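Sorting the market haul, one plum at a time

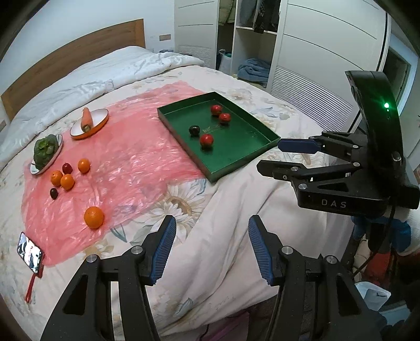 I have a problem with fruit, and the problem is that I buy it like I'm feeding a family of 18. October does it to me every single year. The Moldovan stall by the Utdale bus stop puts out crates of everything at once, and Maricica Preda (who runs it, and who knows exactly what kind of customer I am) starts handing me things to smell before I've even put my bag down. So I come home loaded and then I have to sort it all. Our kitchen counter is two feet of usable space on a good day, so the sorting happens on the bed. I put the pink plastic sheet down over the flowery duvet first, everything goes on top of that, and the tomatoes get the dark green tray with the gold lettering. A plum got in with them this time. It can stay!

I do it by what needs eating first. Greens are always top of the list because they sulk if you look away for a minute, so those get their own plate and then go straight into dinner. My friend Noreen Ó Flaithearta swears by wrapping hers in a damp towel and says they last a week that way. Mine have never lasted a week, but I also forget the towel, so I can't really blame the method.

The carrot got the white oval plate with the orange rim, which I love far too much for a plate that cost 50 cents at a yard sale. I wanted the other ones from the set too, but a man with a stroller beat me to them and I still think about it.

Tomatoes do not go in the fridge in this house. I grew up with them lined up on the windowsill and I'm not changing now, at almost 41. Plums I'll chill if it's warm out. Oranges live in the bowl by the door, where I grab one on my way to work and then find it at the bottom of my bag the next morning.

Dinner was going to be soup. Then Ionuț called at six to ask if he could come over, and Ionuț doesn't consider soup a meal, so I chopped the tomatoes with a lot of garlic, threw the greens in at the end and put it all over pasta. He had seconds. We ate the plums standing up at the sink, and he told me a very long story about his landlord that I'm not allowed to repeat.

If anybody has a good plum cake recipe, the kind with the crumbly top, please leave it in the comments. I'm going back to Maricica's tomorrow and I already know I won't be sensible.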